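Pliseck tea bag carousel vs. just using the boxes

drawerfiend
Thursday, September 2, 2021
I drink a lot of tea and store it badly. Right now it's nine boxes wedged over the stove, and the one I want is always behind the chamomile. Has anyone bought the Pliseck carousel? The listing says it holds 44 bags and spins "with whisper ease." I don't need it to whisper. I need it to hold Earl Grey.

mugshot_rita
Had one for two years. It spins fine. The slots are sized for flat wrapped bags, so anything in a pyramid sits up out of its slot like a kid on a phone book. Check what you drink first.

oolong_way_down
I'll be the grump. A carousel is a way of giving up a square foot of counter to something that used to live in a cupboard. I cut the fronts off my boxes and stood them in a shoebox. Cost me one shoebox.

mugshot_rita
And does company enjoy the shoebox?

oolong_way_down
Company gets tea. Company is fine.

stackable_dan
Middle road: the Coko drawer. Lies flat, eight compartments, the kettle goes on top. Mine had 300 reviews when I bought it and half were about the color. It's black. I don't know what they expected.

drawerfiend
Does the drawer stick? I had a Sinaga bread box that needed two hands and a knee.

stackable_dan
Only if you overfill it. Mine was smooth until December, when everybody I'm related to gave me peppermint.

oolong_way_down
Wire or solid bottom on that? Loose bags drop a corner through wire and then the drawer eats them.

stackable_dan
Solid. The wire one is the Pritora, and yes, it eats them.
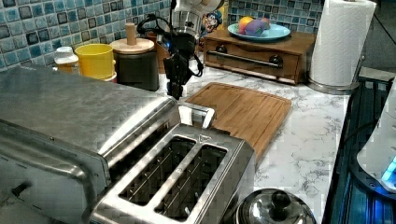 drawerfiend
Will unwrapped bags go stale in the Coko drawer?

stackable_dan
They'll lose some smell after a month or so. The compartments are open on top, so I keep the unwrapped ones in a tin and use the drawer for the wrapped kind.

oolong_way_down
So now it's a drawer and a tin. I'm still at one shoebox.

drawerfiend
Ordered the drawer. Keeping a shoebox handy.

Comments (3)

pekoe_joe: Bought the carousel before reading this. The pyramid thing is true.

lidless: Team shoebox. Boot box if you buy in bulk.

tannin_annie: Does the drawer come in white?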